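The Suture Bench Wants to Be Your Teacher. I'd Rather It Were Your Gym

August 22, 2025

I've now spent long enough with the Skistus practice bench to have opinions about it, and they're not quite the ones I arrived with. I thought I'd be grumbling about price. I'm grumbling about the sales pitch instead, and the price only a bit.

For anyone who hasn't had the brochure land on their desk, Skistus sells time on a robotic suturing bench. You book a block of hours, you get two instrument arms, a box of tissue pads, needles and thread, and a bit of software called Jitier that watches what you do and marks it. A block costs £430, or £400 a go if your department commits to eight of them. Trasix, the obvious rival, does something similar with simulated tissue on a screen and nothing physical at all.

The brochure says the bench will "teach you to sew". I don't think it will. I think it'll let you get a great deal of sewing done, and I wish they'd be happy with that, because it's a very good thing to sell!

Let me start with what I liked, which was mostly the mess. Screen trainers are so clean. You put a stitch in, it glows green, the old thread vanishes and you're given a fresh wound like a fresh sheet of paper. On the bench your earlier work stays put. You've got black knots from one line of stitches and blue ones from another, tails going every which way, slack thread lying about waiting to be picked up by accident, and red smeared across the part you most want to see. I swore at it a fair amount in my first session. By my third I'd got into the habit of looking for the spare thread before I moved, and I never once picked up that habit on a screen.

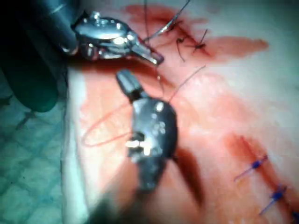 What the score leaves out

Jitier gives you marks for time, for the distance the tips travel, and for how evenly your stitches are spaced. Fine. Those are easy things to measure and I don't blame anyone for measuring them. The trouble is that people chase whatever gets marked (I certainly did). I spent an entire block trimming my travel distance and came out with a lovely number and knots I wouldn't have trusted to hold a button on.

Nothing in the score looks at how you've taken hold of the needle. If you've ever been taught this by a person, you'll remember that it's practically all they talk about for the first fortnight. Where along the curve have you gripped it? Which way is the point facing? Is the other instrument near enough to be useful, or has it wandered off? You can make a hash of all three and still be quick, and Jitier will cheerfully tell you you're improving.

The bench itself shows you these things beautifully if you stop and look. Seen from the side, with one driver gripping the needle at its middle, the point down in the tissue at the end of the cut and the other pair of jaws waiting empty across from it, you can see exactly what a tutor would want to talk about. Is that second pair in a good place? Could it be closer?
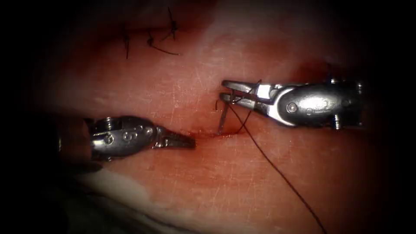 I asked the support desk whether those views could be saved and sent to somebody for comments. They can be saved, it seems, but there's no way to write on them or share them inside the software, so you're back to attaching files to emails like it's the year of the fax. I'd pay extra for that long before I'd pay for another graph. A tutor with ten spare minutes and a pen could do more with a handful of side views than Jitier does with its whole page of bars.

I do want to be fair about the automated part. Skistus also sells an add-on called Yakubu, a guided mode that is meant to prompt you through the next move, and I went in ready to hate it. I didn't! For someone who has never handled the controls it takes away that awful blank feeling of having two arms and no idea what either should be doing. But I'd switch it off early. I left it on for 17 stitches in a row and when I turned it off I had to stop and think about which hand went next. I'd been following along quite nicely and learning very little.

Part of my worry is with the moments where there isn't one right next move. Passing a needle through is the tidy bit. Then there's a curve of it sticking up, thread heading off in more than one direction, and both pairs of jaws near each other with a decision to be made about which one goes where. A prompt can give you an answer. I'm not convinced it can give you the sense of why, and I'd want a trainee to have fumbled through that on their own plenty of times.
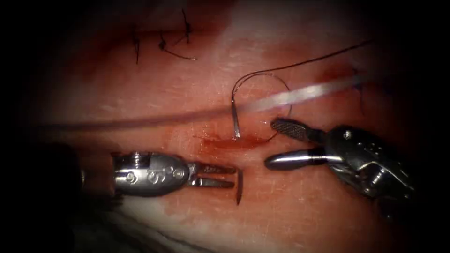
Jaws open on the right, with the curved needle and its thread standing up between the two instruments.

So should your department buy it? If you've already got people who can teach, and what you're short of is somewhere for trainees to put the hours in, then yes, and I'd take it over Trasix without much agonising. Real thread tangles. Real pads get chewed up. The arms felt steady to me, the booking system worked, and the pads were replaced without anyone asking me to fill in a form.

If you're hoping it'll stand in for the teaching, please don't. I can see the temptation, with rotas as they are, and I can see that a line in the brochure about teaching people to sew will go down very well in a budget meeting. But you'll get trainees who are fast and confident and have never been told that they hold the needle badly, and somebody will have to undo that later on, slowly, with everyone a bit cross.

My own request to Skistus, for what it's worth, is to drop the overall score from the front page. Keep it in a menu for those who like it. Put the saved views up front, let a tutor scribble on them, and ship Yakubu switched off by default. I'd book another block in April if they did even the first of those, and I'd probably stop moaning about the £430.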